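Sincronização entre percepção e controle na manipulação de tecidos

Retomo neste espaço o relato do trabalho que desenvolvo com Mahsa Karimi no módulo Toltent, responsável pelo planejamento de tarefas com roupas. Em abril, a atenção da equipe voltou-se ao alinhamento temporal entre as câmeras de punho, a câmera superior e o estado das juntas.

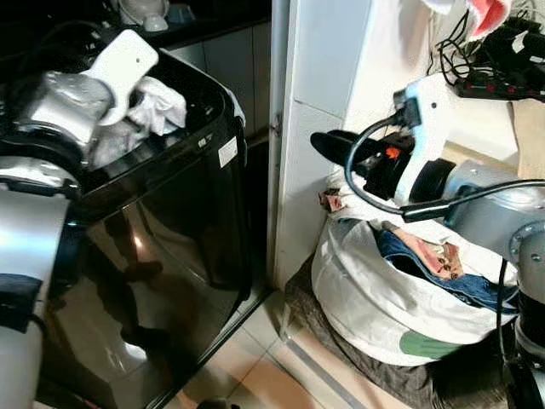
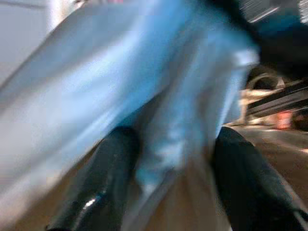
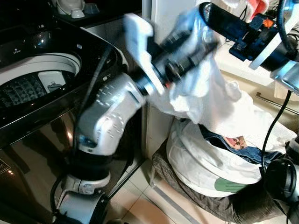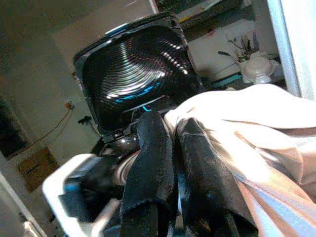

Tecido e garra aparecem juntos nas quatro vistas.

Por que o planejador não utiliza apenas a câmera superior?

A câmera superior fornece o contexto da tarefa, mas perde o ponto de contato quando o próprio braço o encobre. O planejador consulta as câmeras de punho para confirmar a preensão e recorre à vista superior para definir o destino do movimento.

A versão atual descarta observações com atraso superior a 20 ms e replaneja a cada 200 ms. O conjunto de validação reúne 721 episódios, revisados por Sepehr Arabzadeh - a revisão levou mais de 10 dias, em razão de divergências na marcação do instante de soltura.

Permanece em aberto o tratamento das dobras que ocultam a borda da peça. O estimador atribui confiança elevada a contornos que pertencem a outra camada do tecido, e a correção foi incluída na próxima revisão do módulo.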